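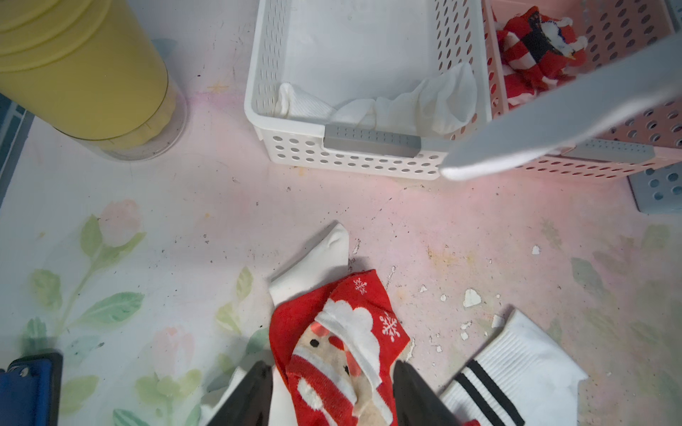 Plurkargate celebrity desk: progress report for the second half of the grant period
Submitted 2025-01-22 by Chae-won Nam, desk editor

Summary

The Seol grant paid for a change in how we cover famous people and their families: fewer items lifted from talk shows and social posts, more items where we made a phone call. We have kept to the plan in most respects. I am less sure than I was in October that the plan is doing what we said it would, and I would like to set out why before the final payment is discussed.

What was delivered

The weekly column on celebrity parents has run without a gap. The sourcing checklist is in use on every baby, wedding and breakup story. Two freelance reporters were hired and both are still with us. The reader newsletter, which we had planned to name Skandale and did name Skandale against my advice, went out to 2,592 subscribers in its latest edition.

That last figure needs a caution. It counts addresses, and a good number of those came over from the old Zomudby mailing list when the two sites merged their accounts. Those people signed up for television listings. Some open the newsletter and some plainly don't, and our mailing software counts an open whenever a phone loads the message in the background. I would not put the number in a press release.

Traffic

Traffic to the celebrity pages is up on the first half of the grant. The temptation is to credit the new approach. I looked at the busiest stories one at a time and most of the rise comes from six of them, all about pregnancy announcements, and four of those were announcements that every other site ran the same morning. Readers would have come to us for those anyway, checklist or no checklist.

The pieces that took real work did worse. Our interview with a publicist on how baby news gets timed around a film release took one reporter most of a month, and it was read by fewer people than a gallery of red carpet coats. People who did read it stayed to the end, according to the page timer. I have some doubts about the page timer too, as it goes on running when a tab is left open.

Corrections

This is where I see the clearest change. We ran fewer corrections than in the first half, and none of them concerned a child's name or birth date, which used to be our standing embarrassment. It may be that we are more accurate. It may also be that we are publishing less, which we are. The two reporters think it is the checklist. They also wrote the checklist.

One story was pulled entirely. It claimed a singer had secretly become a father, and it rested on a single source who had told another outlet something different. The checklist should have stopped it before it went up. It was skipped on a busy evening, and I signed off on the piece, so that one is mine.

The privacy rule

We promised not to print photos of celebrities' children unless the parents had posted or approved them. We have held to this. The advertising side expected it to cost us, and I can't find any sign that it has, though I can't find any sign that readers have noticed it either. The line explaining the rule at the foot of each story gets almost no clicks. I would keep the rule regardless of the numbers.

Spending

Spending is within budget apart from freelance fees, which ran over in October when awards coverage and the newsletter launch fell in the same stretch. The difference was covered from the training line, so the planned interviewing workshop has not happened. I was never convinced one afternoon of it would do much, but it was in the proposal and you should know it is missing.

Next steps

For the remaining months I would like to drop the target for newsletter sign-ups and replace it with a short reader survey, with questions agreed in advance by someone outside the desk. I would also like permission to run the parents column every second week. The weekly slot is being filled, but several recent editions were padded with quotes from late-night interviews, and those are what the grant was meant to get us away from.

Story list, invoices and the corrections log are attached separately.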